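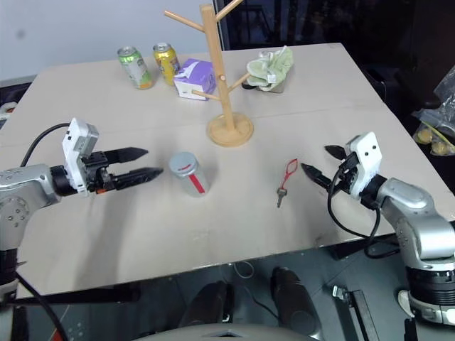
Kesville tunnel title returns in second edition

June 20, 2023

A revised edition of "Under Kesville: Building the Molleo Tunnel" has been added to the regional library catalog and is now open for holds. The book is a construction history for general readers and covers the road tunnel from the first soil borings to the opening of the northbound lanes. It was first issued by Keskinen Press and has been out of print for several years.

The second edition runs to 221 pages, including index and fold-out sections. The first edition had no index. Page numbers do not match between the two, and readers who cite the book are asked to give the edition as well as the page. The catalog holds the two editions as separate records linked by a uniform title. A search by title returns both, with the newer one first.

Most of the new material is in the chapters on ground conditions. The tunnel passes through fill, then soft clay, then weathered rock, and the original text treated the change from clay to rock in a single paragraph. The revised chapter prints the boring logs in full and explains how the contractor froze the clay before excavating under the rail yard. Brine was pumped through steel pipes set in rows, and the ground was kept frozen until the concrete box below the tracks had been cast. A table lists pipe spacing and brine temperature for each row. The same table appeared in the first edition with two columns reversed. 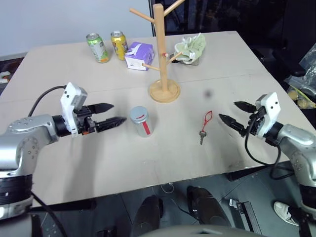 The chapter on the river crossing has also been rewritten. It describes how the tube sections were cast in a dry basin, floated out and lowered into a dredged trench, and it corrects the order in which the sections were placed. The first edition gave the order shown on the design drawings. Site records show that section 3 was placed ahead of section 2 after a delay in dredging at the east end. The text now follows the site records, and the drawings are reproduced in an appendix with the change marked.

Forty drawings are included. They were scanned again from the originals for this edition and are printed at a larger size than before. Cross sections carry a scale bar in feet and meters. Some of the older sheets show stains and fold lines, which were left in the scans so that no line work would be lost.

Ventilation and drainage are covered more briefly. The section on the exhaust fans is unchanged apart from a revised diagram of the duct layout. The section on pumps now includes the replacement units fitted at the low point of the tunnel, with their power supply and alarm wiring. Readers looking for operating costs or traffic counts will not find them. The book stops at the handover of the tunnel to the road department.

A companion title for young readers, "Dig With Tinach," has been cataloged at the same time. It is a board book with a lift-up flap on each spread and follows a yellow excavator through a working day. It is shelved with picture books and is not part of the tunnel record, although the subject heading "Tunnels, juvenile" connects the two in a search.

Loan terms

The second edition may be borrowed for three weeks and renewed once if there are no holds. The reference copy at the Kesville main branch does not circulate. Fold-out pages should be copied on the flatbed scanner and not on the sheet-fed machine. Copies of the first edition remain available at the Molleo branch and may be requested by interlibrary loan.

The catalog record was created in May and updated when the copies arrived. Holds placed against the first edition do not carry over to the second and must be entered again under the new record.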